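Wednesday, May 27, 2020

The great kitchen seed swap, from a distance

What a month for gardeners! If you had told me in November that I would be this excited about a tray of lettuces, I would have laughed, and yet I was out there before breakfast in my dressing gown, lifting the fleece to see how they had got on overnight. (Very well, thank you. The slugs have found the marigolds instead.)

The Fanell seed swap normally happens in the hall, with cake, and with that terrible scrum over the sweet peas. This spring we did it all by post and by doorstep, and I am delighted to tell you that 181 packets have gone out. That is more than last year, when we could all stand in the same room. People have been sending beans in old birthday card envelopes, tomato seed stuck to kitchen roll, and a jam jar of poppy seed so full that I am still finding it down the side of the sofa.

The star so far has to be the climbing bean we call Prinier. It came to us from a plot on Brondier Lane years ago and has been passed from hand to hand ever since, and it is such a good-natured plant. It shrugs off a cold week, it climbs anything you give it, and the pods stay tender even when you forget them for a few days. Sow two to a pole, about as deep as your first knuckle, and keep the stronger one. If yours are already up and looking yellow, don't panic – mine did the same after those chilly nights and they have greened up beautifully.

Tomatoes next. A lot of you have asked when to plant them out, and my answer is to wait until the nights feel kind. Stand them outside in the day, bring them in at teatime, and do that for 9 days or so if you have the patience. I never quite do. Plant them deep, right up to the first leaves, because the buried stem will put out roots of its own. Then water the soil and leave the foliage alone.

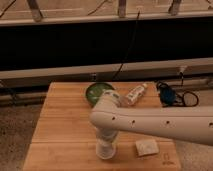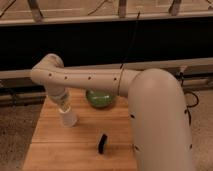
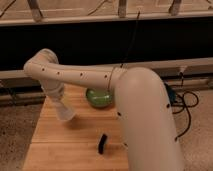
One reader on Arumugam Road wrote to say that the waiting is all very well, but her tomatoes are four feet tall on a bathroom windowsill and have started to lean on the taps, so could they please go out now? Yes, they can! Pick a still, cloudy day, snip off the lowest leaves and lay the long stem sideways in a shallow trench, with just the leafy top bent gently upwards. It looks brutal. They don't mind a bit, and within a fortnight you would never know.

She also wanted to know if it was too late for courgettes, and it really isn't. Seed sown this week will often catch up with plants started in April, especially if the soil has had some sun on it. Put the seeds in on their edges, one to a pot, and resist the urge to plant more than you can eat. I grew four plants last summer and we were leaving courgettes on gateposts by August.

A few bits and pieces before I get back to the hoe. We are short of small envelopes, so if you have a drawer full, please leave them in the box by the Fanell noticeboard. We have plenty of kale, chard and rocket left, and more runner beans than I know what to do with. Basil has all gone, sorry – it went in the first two days. If you were sent the packet marked 'squash, possibly', do let me know what comes up, as the label had been rained on and I would love to find out.

And please save seed this year, even if you have never tried it. Start with peas or beans, which are the easiest by miles. Leave a few pods on the plant until they rattle, shell them on a dry day, and let them sit on a plate indoors for a couple of weeks. Write the name on the envelope straight away, in pencil.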